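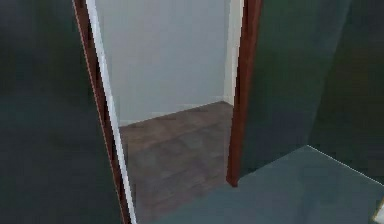
4.2 Doorway failures in the student runs

Figure 3. A doorway in the simulator, seen from close by with the view tilted downward. The floor changes at the threshold, from blue-grey on the near side to brown wood in the room beyond.

The course report by Cabrera and Tamayo claims that their navigation policy, trained over 1142 episodes in the Stislow simulator, "handles doorways reliably". We doubt that the evidence supports this. Of the 514 test episodes the students logged, we could replay all but 20, and in the replays a large share of the failures ended within a step or two of a door. The report counts these as time-outs and leaves them out of its collision figures. That is a generous reading.

Views such as the one in Figure 3 may be part of the trouble. The walls on either side are dark green and smooth, with very little texture to match between one image and the next, and the strongest edges belong to the jambs and the white trim. The students argue that the change of flooring gives the policy a useful cue. Perhaps it does — but they never tested a house with the same floor throughout, and five of their training homes share one floor plan.

Londoño, who supervised the Friday sessions, repeated the runs with the floor textures swapped and saw success drop on the narrower doors. The sample was small and the seeds were not fixed, so we give this result little weight either. Section 4.3 describes the rerun with fixed seeds.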